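4.2 Clearance and pre-grasp rules

The rules in this section were applied to every trial on the Graltolura cell. We took the first draft from the Plekov handling guide and shortened it to 18 checks. Loose items on the table are treated as obstacles until they are named in the task file. The fingers must be open before the wrist starts its final approach.
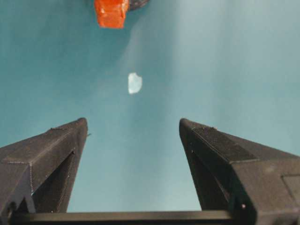 Figure 6. Wrist and workspace views from the trials. (a) Fingers open, with a small translucent piece and an orange block ahead.

A grasp next to a fragile or shiny part is logged as a close-contact grasp, whatever the size of the item held. Panel (b) is of this type, with a taped orange-red bundle between the fingers and a black, lens-like object right beside it. Speed limits for such grasps are set in the task file and cannot be raised by the operator.

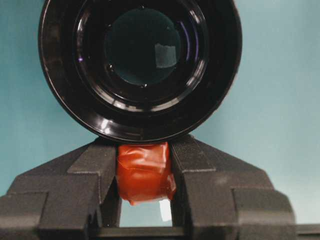 Touran Ghorbani objected that a speed limit alone does little for the neighboring part, and that the standard should also state a largest allowed side force. We agree, but the Fledesent controller did not report side force in the version we used. Of 2000 planned trials, 1479 were run and 1247 passed all checks.

Drinkware is kept to the side of the table, away from the gripper's rest position, as the mug is in panel (c).

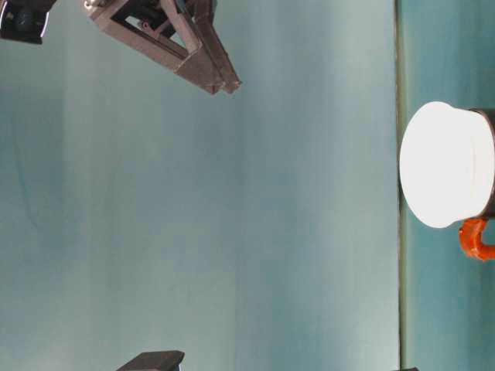 4.3 Approach with closed fingers

Closed or nearly closed fingers are allowed only for pushing and for checking alignment. The operator must confirm the target in the wrist view before any downward move. If the fingertips hide part of the target, the side view is checked as well.
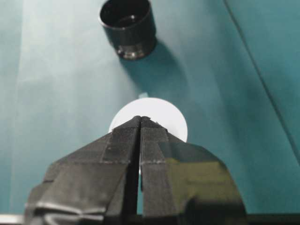 (d) Fingers nearly closed, in line with a round white object; black cup behind.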